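7 Jan 2021
Glue bench, humidity trouble, continued
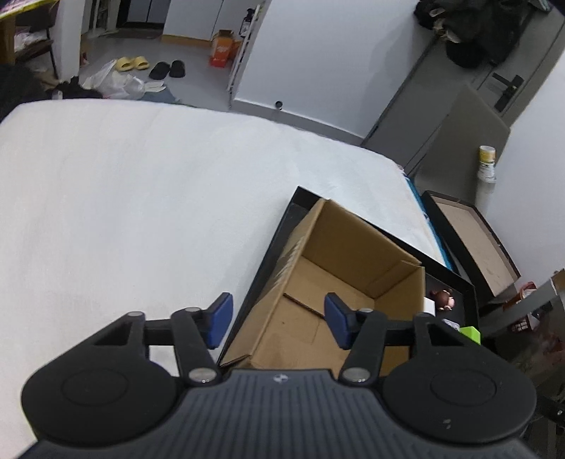
Open box on the white bench top.

Back at it after the break. The hide glue test strips I left clamped in October are finally out of their clamps, which is a long time for strips the written plan says to leave overnight. I am calling it an extended cure.

Recap for anyone reading along. We want to know whether the Ondier glue holds spruce to maple as well as the Cidavard we have used forever, now that Cidavard comes in the small tub only and costs what it costs. Same lap joint for everything, same overlap, same clamps, same person doing the gluing so the errors at least have a family resemblance.

Pulled 18 strips. Sorted by failure:

Cidavard, 9 strips. All but one tore wood before the glue let go. The odd one opened clean along the line, shiny on both faces, so that joint was starved. I remember thinking at the time that I had clamped it too hard. I clamped it anyway.

Ondier, 9 strips. 7 tore wood. The other two let go in the glue, and both are from the end of the second pot, when it had been sitting in the warmer through lunch and smelled like it. Skin on top, stringy underneath. I would not hold that against the glue. I would hold it against lunch.

So on strength I can't separate them, and anyone who wants to separate them will need more strips and a better tester than a hanging bucket. The bucket did fine until its handle came off, after which it did fine with a rope.

Working notes on Ondier, while I still care:
Granules are coarser. Soak overnight, not the two hours on the tub.
Grabs faster. On the longer joint I was still sliding the top piece when it decided we were finished. Warm the wood first, both halves.
Cleans off with a damp rag up to the gel stage. After that it wants a scraper and an apology.
Color is darker in the pot. On a tight joint I can't see any difference. On a bad joint you can see everything, which seems fair.

Humidity. The dial gauge over the sink and the Yatsenko gauge on the shelf disagree again. Put both in a sealed bag with wet salt for the calibration check. The Yatsenko settled where the salt table says it should. The dial went to 100 and stayed there, and went on staying there after I took it out of the bag. It has been retired to the wall, where it is still quite a good-looking object. Any number in this book that came from the dial should be read as weather folklore. That includes most of the October pages, sorry.

The practical upshot is that I don't know how damp the room was when the strips were glued. I have written "unknown" in the table instead of the number I had before, and the table looks worse and is better.

Also tried the Basus liquid hide glue on two scraps because there was a bottle in the cupboard. The bottle has an expiry date and I have now met the reason for it. A bead on glass was still tacky at the end of the afternoon. Binned. If you buy a new one, write the opening date on it in something that doesn't wipe off. The date on this one had been written in something that does.

Next:
Fresh pot of each, same afternoon, nobody goes to lunch.
Repeat the starved joint on purpose, to see if I can get that shiny face again.
Long joint with warmed wood, Ondier only.
New handle for bucket. Rope is holding but I stand well back.

Leftover strips are in the drawer under the band saw, broken halves taped together in pairs. Please don't use them as paint stirrers. The last lot went that way and two of them were the good ones.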